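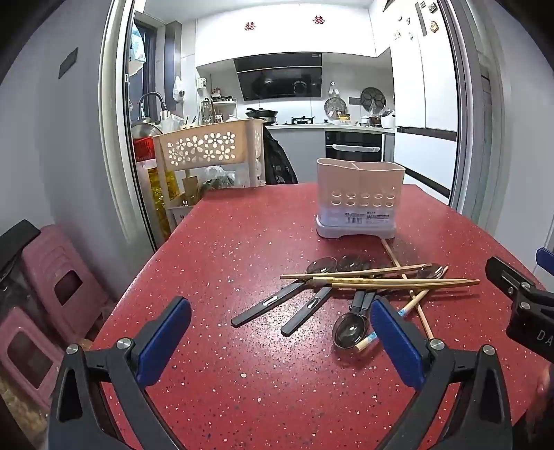

Pallodside — August
Last updated in August

Red speckled countertop, dull patch by the sink. Can it be brought back?

Posted by kettle_row

We moved into a rental in Pallodside this spring and the kitchen has a red countertop with small white and grey flecks in it. I like it. The trouble is a dull patch where the cutlery drainer stands. It is the size of a dinner plate and feels slightly rough compared to the rest. Dish soap does nothing. White vinegar made it look better for an hour and then the patch came back the same as before.

I don't know what the counter is made of. The landlord says "some kind of stone" but he also said that about the bathroom floor, and that is vinyl. There is a seam near the stove and the front edge is rounded. Water does not soak in anywhere that I can tell.

A shop in town quoted me 328 dollars to come out and refinish the whole run. I would rather try something myself first, as long as I don't make it worse. I have a bottle of Grumeo stone cleaner under the sink that the last tenants left. Is that safe to use if I'm not sure it's stone?

sandhill_tiler

Find out what it is before you put anything else on it, and leave the Grumeo in the cupboard until you do. Look at the underside of the front edge with a flashlight. If you see a brown or tan core, it is laminate. If the color and flecks go all the way through, it is either solid surface or engineered stone. Solid surface feels close to room temperature under your palm and engineered stone feels cold.

My guess from the rough feel is hard water. Drips land in the same place every day and leave minerals behind. Stop using vinegar for now. It can etch some stones, and on laminate it can creep into the seam.

For solid surface, make a paste of baking soda and water, rub it on with a soft cloth in small circles, rinse, and dry it completely. Do a hidden spot first. You may need to do it several times. If it is laminate, do not use anything gritty — once the top layer is scratched there is no polishing it out. In that case a damp cloth and dish soap is the limit, and you live with the patch.

Also put a tray under the drainer, one with a lip and a spout that points into the sink. Otherwise you will be doing this again by winter.

mrs_oleander

Had the same thing in my old place on Kinsella Street. I used car wax. Looked great until I set a hot pan on it. Wouldn't do it again.

gravelpit2

Agree with the first answer about checking the edge. I would add that it's a rental, so tell the landlord in writing before you start, with the date you first noticed the patch. I lost 117 dollars of a deposit over a countertop mark that was there when I moved in, and I had no proof. If he agrees to have it refinished, ask for a second quote. The price you were given sounds high for one patch, but they may charge the same for the whole run either way.

Related
How to get limescale off a dish rack
Skendum faucet drips only at night
Is it worth resealing a counter seam yourself?
Rust spots on stainless steel forks
What to write in a move-in checklist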